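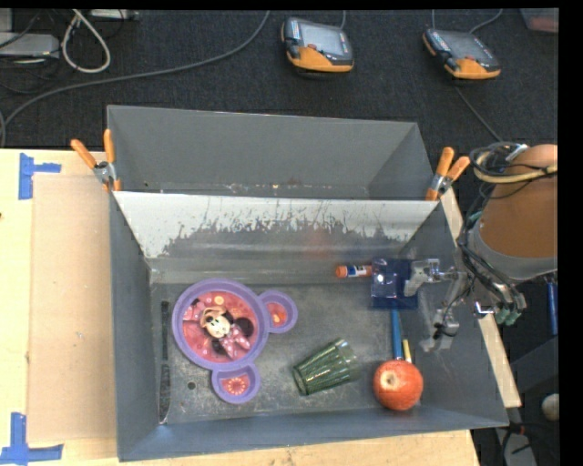 Mangubat holds one open day a year, on a Sunday in November, and its bin picking cell was the busiest stop on the floor by late morning. The company integrates robot arms for small packaging and returns businesses. Its lead engineer on the cell agreed to answer questions between demonstration runs and asked that the discussion stay on the technical side. The task is simple to state: the arm reaches into a divided metal bin, takes one object from the larger compartment, and puts it over the divider into the rear one. The objects are mixed on purpose. A green ribbed drinking glass, a glue stick and a child's plate with Minnie Mouse on it share a floor that has collected a fair number of scratches. "The plate is flat and wide, the glass is translucent, the glue stick is narrow," the engineer said. "If I only brought boxes, I would learn about boxes."

The translucent items take up most of the engineering time. A depth sensor returns few usable points on clear plastic, and the points it does return often belong to whatever is behind the object. Mangubat's planner, called Pralel, treats missing depth as information. Where the color image shows an edge and the depth map shows a hole, it proposes a grasp across the hole and lowers the approach speed. "It is a crude rule," the engineer said. "We tried a learned version and it was better on glass and worse on everything else. We kept the crude rule for now."

Search the site Enter keyword Go

Pralel was tuned on 1000 recorded grasps, of which 800 were used for fitting and the rest held back. On the held-back set, the first attempt succeeded in 89 percent of cases. The engineer was careful about that figure. It covers single picks from a lightly loaded bin, with no time limit, and an object dropped on the wrong side of the divider counts as a failure. It does not cover a full bin. "With a full bin I would expect a lower number, and I don't have one I would print."

Asked what the failures have in common, the engineer named walls. An object lying against the side of a bin leaves no room for the second finger, so the gripper has to come in at an angle or drag the object clear first. Dragging works on a plate and works poorly on anything round, because a round object follows the wall into the corner. The corner is then a harder problem than the wall was. Pralel allows 2 drag moves per object before it skips to the next candidate – after that the time is better spent elsewhere.

The divider came up several times, mostly from visitors who build their own fixtures. It slopes, and spring clamps hold it at the top edge. Its lower part looks as if the coating has been scraped away. The engineer described the clamps as a convenience. The panel has to move when the mix of objects changes, and a bolted joint would mean remeasuring the cell each time. Clamps also let the panel give a little if a finger catches it. The bare metal is less welcome. It reflects, and the reflections produce false edges at low angles. "We mask that band in software. Paint would be the right answer, and paint has been on the list since spring."

The arm is run from a teach pendant during setup and from Pralel once a run begins. For the public session the speed was capped well under the production setting. The engineer gave two grounds for this: the safety assessment for visitors was done at the lower speed, and a slow arm is easier to explain while it is moving.

Two customers have cells on order. Groletti, a toy returns handler, wants mixed loose items sorted into intact and damaged. The engineer was direct that the second half of the job is not solved. "Picking it up, yes. Deciding whether it is cracked, no. They will have a person at the end of the line and they know that." Nododley, which packs school supplies, has the narrower case, with known items and new packaging every season. Glossy wrapped packages are the main difficulty there – the film shifts under the fingers and the center of the package is not where the camera places it. Mangubat is testing softer fingertips for that line.

The last question was about cycle time. The engineer declined to give a value for the demonstration cell and said the customer cells would be measured on site, with the customer's own objects, over 800 picks each. Then the next group arrived and the run was restarted.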